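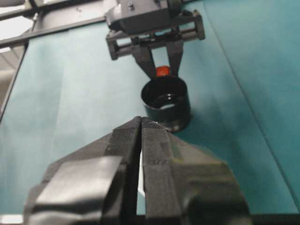 A reply under yesterday's post asks whether a cloth on the work table is worth the trouble when the bare top wipes clean in one pass. Fair question. Longer answer than one post allows, so a short thread.

2 min read

1/ Small things bounce on a hard top. Drop a peg or a bead from cup height and it goes on the floor. Drop it on a covered top and it mostly stays where it landed. For sorting into cups, that alone pays for the cover.

2/ Color matters more than material. I went through white, gray and teal-green. White glares under the overhead lamp. Gray swallows dark parts. On teal-green, anything orange or red reads immediately, including from the far side of the table.

3/ Creases. A cover stored folded keeps its fold lines. A low crease does no harm to a cup but will steer anything cylindrical that gets a chance to roll. Keep the cup off the fold.

4/ I store mine on a tube now. The old one lived folded in a Wendt drawer and never recovered. Steam helped for 9 days.

5/ Cup choice. Straight sides, wide mouth, heavy base. The Netcombe cups I started with had a narrow foot and went over at the slightest touch on the rim. The Karkside ones are 8 cm across and stay up.

6/ Release height: tips just over the rim, then open. Higher and the piece hits the edge. Lower and you risk dragging the cup on the way out.

7/ Overhang: 32 mm all the way round, clipped underneath. Brilusow clips hold if the tabletop edge is square. On a rounded edge they creep, and the cover creeps with them.

8/ Cleaning: brush first, damp cloth second. Wiping grit across a cover wears it dull in patches, and the patches show up under side light. I replace mine after 50 sessions whether it looks tired or not.

9/ So yes, worth it for small parts. For anything larger than a fist, leave the top bare. Cup measurements for the other sizes go up in October.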